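Re: [sim-practice] Draft rules for clutter scenes, section 4
Date: 17/03/2022

Sorry for the slow answer, been on the Rerus merge since February and only now got to the thread. Replying inline where I can, then some general stuff at the bottom. Typing fast.

> Section 4 as drafted says every grasp scene has to declare a target
> object and a list of distractors. Fine. But it also says distractors
> "should not obstruct the target." I think that kills half of what we
> want to test. If nothing is ever in the way we are grading the
> robot on an empty table. Homura had this same line in their
> internal guide and dropped it after one release.

Agree, drop it. Replace with a rule that says obstruction is allowed but has to be declared. Per scene, yes or no, plus which object. Cheap to do, we have the poses anyway.

> Also who decides what counts as a distractor? Two of our labs mark
> anything that isn't the target. Isaksson only marks things inside
> the reach volume. Results not comparable at all.

Anything that isn't the target and isn't fixed furniture. Reach volume is a mess, changes with every arm, and then the same scene has different labels on two robots. Put reach in its own field if people want it.

> Last thing, the retry limit. Draft says 7. Where does 7 come from?

From me. No deep reason, it was the number in the old config. Happy to argue. But it has to be ONE number and it has to be in the main text, not an appendix. Last round we had one lab stopping at the first miss and another one basically letting the arm try until it gave up the ghost, and both wrote "success rate" on top of the column.

OK general stuff.

Been going through the held-object renders with the draft next to me and the main hole is that we never say what "held" means. We say "object is in the gripper." Not enough. My proposal, three checks, all from sim state and none from the image:

- contact on both fingers
- object clear of the support surface
- relative pose between object and gripper stays put for the hold period

If any one fails, it's not held, log it as contact only. Don't invent an in-between class. We had "partial" in the first Tultthorpe set and everybody used it as a trash can.

Second hole is camera. A render can look like a clean hold and be nothing of the kind. And the other way around, gripper parts can cover the handle and the image tells you very little about the contact. So nobody scores holds off pictures. Pictures are for review, state is for scoring. I want that sentence in the rules more or less as is.

For the review part, we do need people looking at frames, since the state checks won't catch the dumb stuff (wrong mesh, wrong scale, texture missing). Reviewer form should be short. Is the target the one named in the task. Is another object touching or crossing it in view. Anything intersecting that shouldn't. Done. White spoon with the black handle, upright in the gripper, striped spiky thing passing right behind the handle: target yes, crossing in view yes, intersecting can't tell from one view so it goes back for a state check. That's a ten second job.

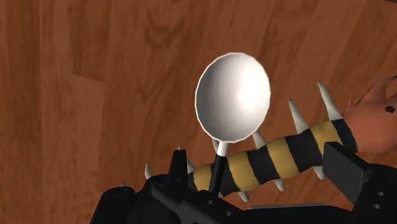 Crossing in view and touching should be two separate boxes, Isaksson wrote back on the draft, or reviewers will tick the one box for both and the contact numbers will be garbage within a week. They also want a "can't tell" answer on every line of the form, with no penalty for using it.

Yes to both. Touching then gets filled from state and the reviewer never sees that box. "Can't tell" stays, but a frame with two of those goes to a second view automaticaly. Whoever owns the form please add.

Third, object choice. The rules say "household items" and then our library has toys in it, spiky ones, long ones, whatever. I'm fine with toys. Thin shapes and spikes are exactly where the collision meshes go bad, so I'd keep them in. But then say "household items and toys" and be done. And require that the collision mesh version is recorded with the run. We had 58 objects in the library where the visual mesh got updated and the collision one didn't. Looked great. Grasped like soap.

Fourth, randomization. Draft says "sufficient variation in background and lighting." Sufficient for what. Suggest:

- background texture from the shared list, name logged
- light setup logged with seed
- no background swaps in the middle of an episode
- same seeds across labs for the common split

Common split is 2000 scenes, held back 3000. Please nobody train on the common split and then report it as test. It happened. Not naming anyone, they fixed it. But write it down as a rule so that the next time we can point to a line number.

Fifth, and this one I'll be stubborn about. Failed runs get published with the good ones. All of them, same format, same fields. Homura said storage is a problem. Then drop the frames and keep the state logs, those are tiny. A benchmark where the bad episodes vanish isn't worth running, and the first thing any outside reader is going to ask for is the failures.

Not in scope for this version imo:

- real hardware. Sim only, say so on page one
- two-arm tasks
- handing things to people. Needs its own safety text and I'm not going to write that in a hurry
- speed scores

Wording. Can we go through and fix should / must. Right now section 2 says "must" for the file naming and "should" for logging the seed, that's backwards. Must = run is invalid without it. Should = we'll grumble. May = do what you like. I'll take sections 2 and 4 if someone takes 3, which I haven't even read properly tbh.

Open questions still:

1. hold period. Draft leaves it blank. Rerus default is short and I think too short for long thin objects, they swing. Numbers welcome, with logs please
2. does the gripper model count as part of the scene version or the robot version. I lean robot
3. who hosts the shared texture list after Tultthorpe stops doing it

Please reply on list and not to me directly, I lose things. I'll push a new draft of 4 tonight with the declared-obstruction rule and the three hold checks in it, rest stays as it is untill people have had a go.

Thanks all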